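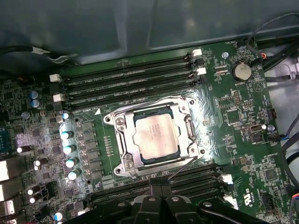
# Wrist camera loses the socket lever on approach

Our student team (Vitino arm, Clamel gripper) is working on a server board for the December round. The task starts at the CPU socket. From above, the locking lever beside the retention frame is easy to segment. Once the fingers come down over the lower memory slots, glare near the socket breaks the mask. We logged 183 approaches and 97 lost the lever. Is this exposure or pose?

**mquiambao**

Both, probably. Lock exposure before the descent and turn off auto gain. Then tilt the wrist and repeat the same approach – change one thing per batch. 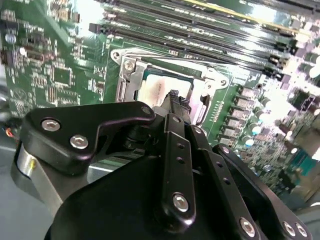 ## Replies

**tahiri_lab**

Check what the fingers are holding too. With a power connector in the fingertips over the processor, part of the retention frame is hidden at a steep angle. Fit the pose to the frame corners while they are clear, then servo from that estimate. We keep the last 4 good poses and reject anything more than 2 mm off.

**jollard2**

Same problem with our arm. Changed the lamp, got better.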